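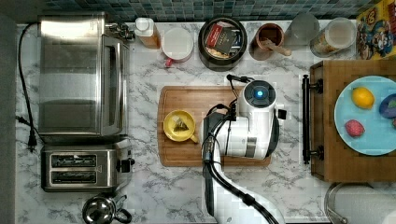

Figure 3. Overhead view of the counter layout used in the hot drinks task, with the arm over the cutting board and a tea bag in the yellow cup.

4.2 Hot Drinks and Light Breakfast

The second group of tasks covers work done at a kitchen counter by one person in the morning. We chose it after the sorting trials of Section 4.1, in which objects were well separated and most failures came from perception. On the counter the objects stand close together, and a failed grasp often disturbs a neighboring item. The layout in Figure 3 includes a toaster oven, a two-slot toaster and a kettle on the left, and a row of containers along the back edge. Reflective metal and clear glass were kept in the layout even though both degrade depth estimates.

Each policy was run for 100 trials per task. The Ilik baseline was trained on 3,755 demonstrations collected at the Arnville site; the Fultard variant used the same data with the wrist view removed. A trial was scored as complete only if the cup remained upright and no other item was moved by more than 3 cm. Under this rule, placing a tea bag in a cup was the easiest step for both policies. Returning a cup to the back row was the hardest, and the Fultard variant completed it in 18 trials.

Most errors in the return step occurred during release. The gripper opened wide enough to touch an adjacent container, and the contact was often too light to trigger the force threshold. Lowering the threshold stopped the arm sooner but also produced false stops during normal placement. Darcy Tomoana (personal communication) reports the same tradeoff on the Vasseur test bench, with a stiffer wrist.

We do not take these results as evidence that the full chore can be automated. Pouring was excluded from scoring, and an operator reset the counter between trials. Reset time is reported separately in Section 4.4.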